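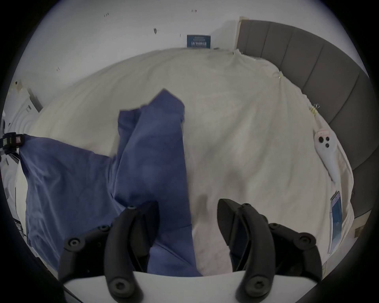 Gripper and blue cloth, bed station, Siltelby

Ticket 196: grip logs rejected at upload
2 min read

Opened October 2018 by the Siltelby floor. Since the hand grippers came in, folding staff record their own picks, and the Isness software learns from them. Uploads from the bed station fail with error 570, "closure not found". The other stations upload fine.

Swapped the cable. Same error. Restarted Isness and cleared the queue. Same error.
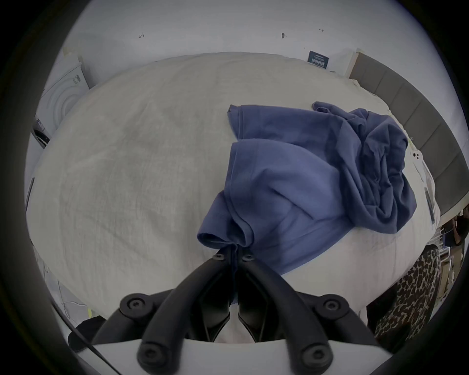 Pay is the part people raised first. A rejected pick doesn't count toward the shift, so a software fault looks like a slow worker. We have asked Drenmont to freeze the counts until this is closed. On the fault itself, closure is fine mechanically: the tips meet and pinch a fold of the blue garment between them. The log should have registered that. It looks like the threshold is set for thicker cloth.

Lowered the threshold one step. 9 test picks, all accepted. Left the ticket open for a full shift.
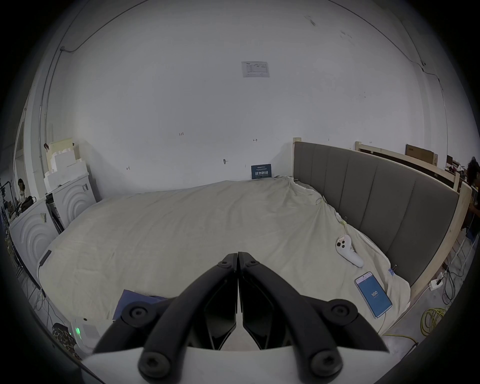 Habibur Kodikara asked whether the rejected picks from September would be credited as well, and who decides what a good pick is now that the shift lead doesn't check the folds. First part: yes, they are being re-run. Second part passed to Drenmont — no answer yet.

Full shift done, no 570 errors. Closing the fault. The question about checking stays open under its own ticket.

Comments

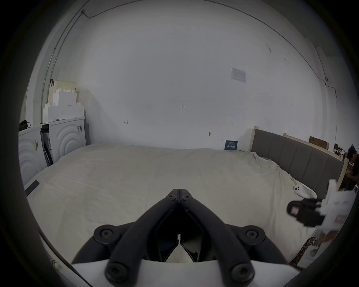
Nugroho: We had the same error and the threshold fixed it. The counts took longer to sort out than the software did.

floor2: Can we see our own rejected picks? Right now only the office can.

Siltelby desk: Not yet. Added to the request.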